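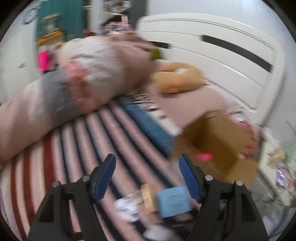

4.3 Reported Savings from Off-Site Wall Panels

Figure 4. Light blue block and small tan wooden block, with the two gripper fingers on either side.

Most of the case for factory-built wall panels rests on labor hours, and we are not convinced the hours have been counted fairly. Lavoie, the panel supplier on both sites in our sample, gave us its own summary for the first building. It shows a clear drop in carpentry time on site. The summary leaves out the hours spent unloading, re-sorting and trimming panels that did not fit the slab as poured. When Ankrah went back through the foreman's daily sheets, those hours were there, booked under "general."

We recoded the sheets for the 2 sites and set them against the framing allowance in each contract. The first building, Sestent, had an allowance of 2000 hours for the upper floors. With the "general" entries put back where we think they belong, the saving shrinks to a size that a spell of dry weather could explain. Petrenko and Hawthorne coded a subset of 30 sheets separately and disagreed mostly on crane waiting time, which one of them treated as a framing cost and the other as a site cost. We have kept it as a framing cost. Readers who prefer the other choice will get a kinder result for the panels, though still a smaller one than the supplier reports.

The second building, Vastum, is harder to read. The crew changed partway through the roof, and the sheets for early October are in two different formats. Fortin (interview, site office) thought the new crew was simply faster. That may be so, but it tells us little about panels.

Neither site had a stick-built twin nearby, so every comparison in this section is with an estimate made before work began. Estimators tend to pad. A saving against a padded number is easy to find, and we would want to see actual hours from a conventional job of the same size before repeating any of the claims made in the trade press.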